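November, 6:40 a.m.
Posted by the management (me)

I have been taking the 16 bus from Turncombe to Lomemcombe for long enough to have opinions about the upholstery. The old seats were brown and scratchy and told you nothing. The new ones have a pattern of tiny orange swooshes, and if you stare at them before coffee they begin to swim.

The timetable says 51 minutes. The timetable was written by an optimist with a car. You leave Turncombe in the dark, stop at every mailbox, and wait at the Camov depot while the driver has a long talk with another driver through two open windows. I have never caught what they say. It sounds like it's mostly about knees.

There is also the 307, a so-called express, which skips the depot and saves you just enough time to stand outside a locked office. I tried it for a month. The passengers on the 307 are a harder crowd. They wear their bags on their fronts and they do not look out the window.

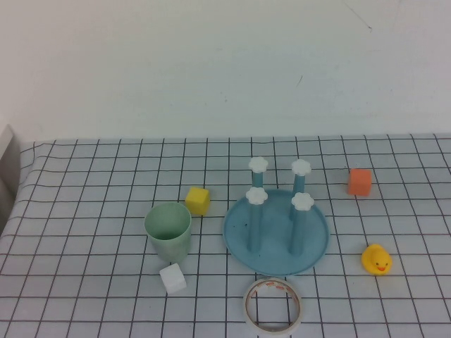
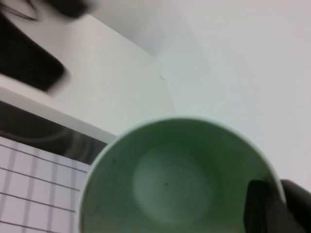 Grid lines underneath, and one yellow cube:

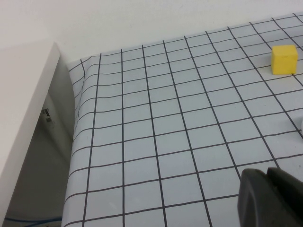
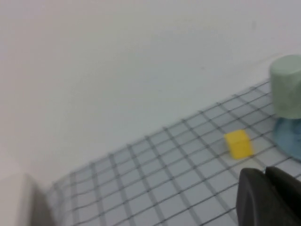 Anyway, the fare. It's going up 50 cents after the holidays, and the notice taped behind the driver calls this "a simplification." I have read it many times, having nowhere else to look, and I still can't find the complicated thing that got simple. You used to hand over three dollars. Now you hand over three dollars and dig for change.

My other complaint is the shelter outside Bhardwaj Dry Cleaning. It has a roof, a bench and a back wall, and the back wall is on the side the rain doesn't come from. So we all stand in the dry cleaner's doorway and shuffle apart whenever a customer wants in. The man behind the counter has started propping the door open, and the warm air smells of steam and coat hangers. I'd pay the extra 50 cents for that.

I did look into buying a car again. I got as far as the insurance quote, closed the laptop, and went to find my gloves.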